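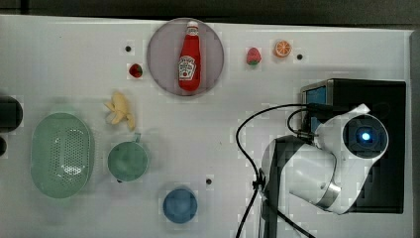

How to make refrigerator strawberry ketchup

Strawberry ketchup sounds odd until you try it on a grilled pork chop. It is a good use for berries that have gone too soft to serve whole. This recipe fills one small jar and takes less than an hour at the stove.

What you need

4 cups hulled strawberries, chopped
1 small yellow onion, chopped fine
1/2 cup cider vinegar
1/3 cup brown sugar
3 tablespoons tomato paste
1 teaspoon salt
1/4 teaspoon each ground allspice and black pepper
1 strip of orange peel
1 tablespoon oil

Cook the base

Warm the oil in a wide, heavy saucepan over medium-low heat. Add the onion and salt and cook until soft. Don't let it brown. Stir in the tomato paste and cook it for a minute, scraping the bottom of the pan.

Add the strawberries, vinegar, sugar, spices and orange peel. Bring to a simmer and leave the lid off. Stir now and then at first and more often toward the end, when the sugar can catch. Mine took 42 minutes with August berries, which were very juicy. Frozen berries work too. Thaw them first and put the juice in the pan.

It is ready when a spoon dragged across the bottom leaves a track that closes slowly. It will thicken more in the refrigerator, so stop a little early.

Blend and strain

Take out the orange peel. Let the pan cool for some 6 minutes, then blend until smooth. If you use a stand blender, fill it no more than halfway and leave the lid vent open under a folded towel. Push the ketchup through a fine strainer if the seeds bother you. Taste it cold before adding more salt or vinegar.

Store it

Spoon into a clean jar, cover, and refrigerate. Use it within a week, or freeze it in small tubs for up to 3 months. This recipe has not been tested for canning, so don't keep it on a shelf.

Variations

Kohei Koyama wrote in to say he swaps half the cider vinegar for rice vinegar and adds a thumb of grated ginger. Štěpánka Štěpánek leaves out the allspice and uses a pinch of smoked paprika. I tried hers on fried potatoes and would make it again. For a hot version, add one chopped red chili with the onion.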